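I still had my coat on when she started talking about baskets. The owner of Wistach, a housewares shop I've walked past maybe 100 times, doesn't do small talk. She does storage!

"People buy the container first," she told me, waving me onto a stool. "They come home with seven matching boxes and then go looking for stuff to put in them. I did it too. My first apartment was a box museum."

So what does she keep on her own kitchen table these days? One basket, it seems, and she's pretty strict about it. Fruit goes in. Mail, keys, batteries and those little soy sauce packets do not.

"If the mail gets in, you've lost," she said. "You'll find a pear under the gas bill in September."

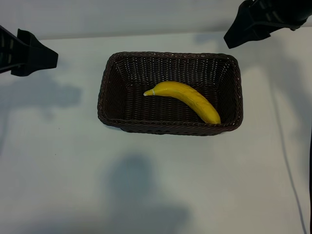
A dark brown basket on a white tabletop, with a single banana for company.

I asked about the color, because my own baskets are all pale and show every stain (tomato, mostly). She laughed at me a little. "Dark weave on a light table. You see the fruit right away, so you eat the fruit. I don't have a fancier theory than that."

She likes a low rectangle over a round bowl, too, and went on about it for a good while. Bowls make people stack, she says, and whatever's on the bottom goes soft. Her rule is one layer, and she shops twice a week to stick to it. I shop when I'm out of coffee, so we had to agree to differ there.

And cleaning? "A dry paintbrush, the cheap kind. Get down into the corners. Please don't soak it."

I went home and emptied mine. It had a tape measure in it, and a receipt from 15 June 2018.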